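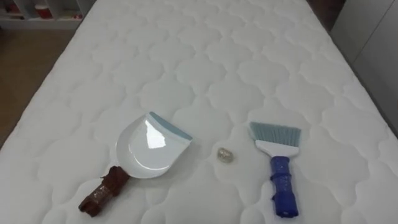 Grullora mattress fair is back on

07/06/2020

Good news for my fellow bad sleepers – the Grullora bedding fair is happening after all! It was called off in March and I'd pretty much given up on it, but Giorgia Cattaneo from the organizing team wrote to me last night and it's a go. They're moving it outdoors to the Nikzad parking lot, with 12 sellers and no more than 200 visitors let in at a time. Tickets are four dollars (kids get in free) and you book your slot ahead online.

I'm most excited about the Flillell stand, where quilted covers will start at $35. Mine at home has been washed so many times it's gone lumpy, so guess who'll be first in line. Bring your own pillow if you want to try out the beds – they won't be lending any this year.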